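Bench notebook, teardown cell
Jan 14, 2021
Entry by Arif Lubis. Copies to Farah, Amos, Jennylyn.

Picking up from Farah's last entry. Her question was whether the arm can take a workstation apart well enough that a person could leave the bench and do something else. Short answer for today: it can do some of the steps, and I would not leave the bench.

Tredora wants an answer by July. They have 3000 retired office machines in storage and would like the cards, memory and drives pulled and sorted. Their people do it by hand now. Birdie Kapoor ran the numbers on their side and says the arm pays for itself if it can handle a case without a person touching it more than once. We are a long way from once.

Setup same as before. Four-finger gripper, wrist camera, side panel removed by hand before the run. Skemia planner, build from last week, with Amos's change to the approach angle. Speed limited while we are inside the case.

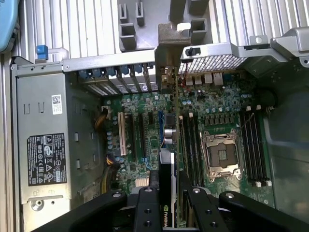 First block of runs was approach only, no contact. Come in over the board, find the graphics card, stop, back out. 200 approaches logged. The planner picked a usable path in most of them and the stops were repeatable. The bad ones nearly all had the same cause: the outside finger wanted to go where the power supply is. The model of the gripper in the planner is thinner than the gripper. Amos knows, fix is on his list.

Second block was the card itself. Three things have to happen - open the retention at the bracket end, release the slot latch, pull straight up. A person does the latch with a fingertip by feel and doesn't think about it. The arm has no feel worth the name at that spot, so we press to a set force and hope the latch is under the finger. Got a clean pull on 3 tries in a row, then a run where the card came up at one end only and I hit stop. No damage that I could find. Card reseated and checked before going on.

Didn't log pull force on the first of those. My mistake, the recorder was still set to approach mode. Use the other two.

Jennylyn asked whether we should swap to a two-finger tool for this. I'd like to try it. Four fingers are good for the wide grips (drive, power supply) and a nuisance between the memory banks. A tool changer costs us time on every case, but so does fishing around for a path that fits.
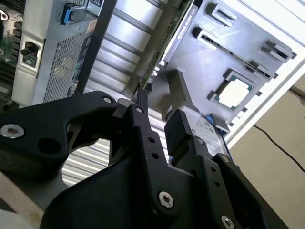 Part recognition is ahead of the hands, and has been for months. Cù, Farah's label reader, was at 99 percent on part type in her bench set, and I have no complaint about it inside a real case either. Plain print helps, even small. The NVIDIA QUADRO lettering along the card is the kind of thing it gets every time, and the small type on the drive label is the kind of thing it should be tested on next, with a finger pad in the way as it was here. If the arm blocks its own view of the drive we need a second look from another angle before it commits to a grip. Farah, can you add a retry for that?

Cables are still the open problem. Stodeo's demo last summer skipped them by starting from a case with everything unplugged, and I understand why. A stiff bundle can be pushed aside and it springs back. A thin one goes wherever it likes. We have no plan for connectors with a squeeze tab beyond a person doing it, and I don't want to promise Tredora otherwise.

What I'd tell Birdie if she called tonight: locating parts, yes. Pulling a card, sometimes, with someone watching. Memory, not tried. Anything with a plug on it, no. A decent tech would have the whole case stripped while the arm is still on its second approach.

To do
Amos - gripper model, true plate thickness, then rerun the approach block
Farah - second view for blocked labels
Jennylyn - price two-finger tool and changer
Me - force log on every pull, try memory latches with the board out of the case first

Stop button on the left pendant sticks a little. Use the right one until I get it apart.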